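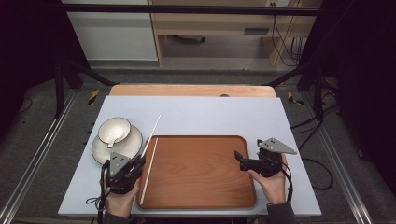
Informe de avance a la entidad financiadora
Programa de composición nutricional de menús colectivos
Segundo periodo de ejecución

1. Objeto del informe

El presente documento recoge el estado de ejecución del programa de cálculo y publicación de datos nutricionales en los comedores adheridos, conforme al convenio suscrito con la Fundación Havik. Comprende las actividades realizadas desde el informe anterior hasta el cierre de noviembre, las desviaciones respecto al plan de trabajo y las previsiones para el siguiente periodo.

La dirección técnica corresponde a Saeed Ghaffari. La coordinación con los centros la ejerce Dinesh Annamalai desde la sede de Curkholm.

2. Situación general

El plan de trabajo preveía disponer en esta fecha de 85 recetas con ficha completa. Se han cerrado 60, revisadas y validadas por la dirección técnica. Las 25 restantes se encuentran en distintos grados de elaboración y su entrega se traslada al próximo periodo, sin coste adicional para la entidad financiadora.

El retraso se concentra en los guisos y en las salsas de elaboración propia. En ambos grupos las cocinas trabajaban con cantidades no pesadas («un chorro», «al gusto»), y ha sido necesario repetir la toma de datos en el momento de la preparación. Las ensaladas, las cremas de verduras y los postres de fruta se han completado dentro del plazo.

3. Actividades realizadas

3.1. Fichas de receta. Cada ficha incluye la relación de ingredientes en crudo, el peso neto, el rendimiento tras el cocinado y los valores por ración y por cien gramos: energía, proteínas, hidratos de carbono, azúcares, grasas, grasas saturadas, fibra y sal. A petición de los centros se ha añadido un campo para el tamaño de ración, de modo que los valores se recalculan al modificarlo.

3.2. Base de ingredientes. Se ha depurado la tabla de referencia heredada de la fase piloto. Se detectaron 31 entradas duplicadas, en su mayoría legumbres que figuraban a la vez en seco y en cocido bajo la misma denominación. La corrección obligó a recalcular las fichas afectadas – entre ellas, las de lentejas estofadas y ensalada de garbanzos – cuyo contenido energético por ración estaba sobrestimado.

3.3. Formación. Se han impartido 2 sesiones al personal de cocina, una en Curkholm y otra en Brivlow, dedicadas al pesado de ingredientes y al registro de sustituciones. La sesión de Brivlow se prolongó más de lo previsto por las consultas relativas al aceite de fritura, para el que no existía un criterio común. El criterio adoptado consta en el anexo B.

3.4. Publicación. Las fichas validadas pueden consultarse en la aplicación desarrollada por Mousavi. La versión actual permite buscar por plato y por ingrediente. La búsqueda por alérgeno está en pruebas y no se abrirá al público hasta que finalice la revisión manual de todas las fichas.

4. Incidencias

El proveedor habitual de lácteos de Brivlow modificó la formulación del yogur natural sin aviso previo. Se ha solicitado la nueva ficha técnica y, entretanto, las recetas que lo contienen aparecen marcadas como provisionales.

Se ha recibido asimismo una observación de las familias usuarias sobre la lectura de los azúcares en los batidos de fruta, que no distinguía los presentes de forma natural de los añadidos. La dirección técnica la considera fundada. El cambio en la presentación de los datos ha sido encargado a Mousavi y figura entre las tareas del próximo periodo.

5. Ejecución presupuestaria

El gasto se mantiene dentro de lo aprobado en todas las partidas. La partida de desplazamientos presenta un ligero remanente, que se propone destinar a la adquisición de básculas de precisión para las cocinas que aún comparten equipo. Se solicita a la Fundación Havik autorización expresa para esta reasignación. La relación de justificantes se adjunta en el anexo C.

6. Previsiones para el próximo periodo

En diciembre se dará prioridad a las salsas, por su incidencia en el cálculo de otros platos. Los guisos se abordarán a continuación, con presencia de personal técnico en cocina durante la elaboración. Está prevista también una comprobación analítica en laboratorio de una selección de platos, a fin de contrastar los valores calculados con los medidos; la selección se someterá a la conformidad de la entidad financiadora antes del envío de las muestras.

Queda pendiente de decisión la incorporación de los menús de cena. Los centros la han solicitado de forma reiterada, si bien excede el alcance del convenio vigente y requeriría una adenda.

Anexos: A. Relación de fichas validadas. B. Criterio de cálculo para aceites de fritura. C. Justificantes de gasto.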